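Recovery at Home After Plastic Surgery
Student project report, Skesamitz School of Nursing

For our project we asked 40 patients of the Clurkico clinic how they managed the first weeks after a tummy tuck or an arm lift. The questionnaire was sent in March, and seven patients did not return it.

Most of them wrote that sleeping was the hardest part. Many had prepared pillows, but had not thought about how to get up from the bed.
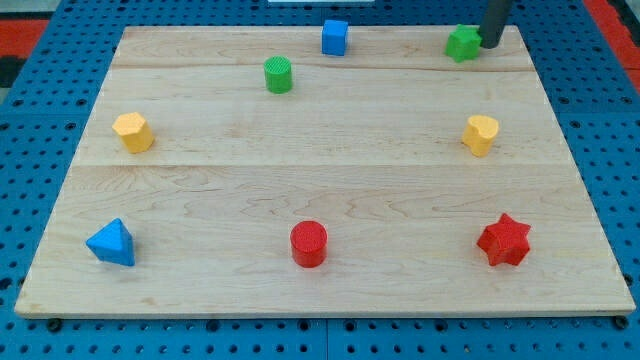

The second difficulty was the compression garment. Patients who received only one did not know what to wear while it was in the wash. We suggest that the clinic gives this information before the operation, in writing.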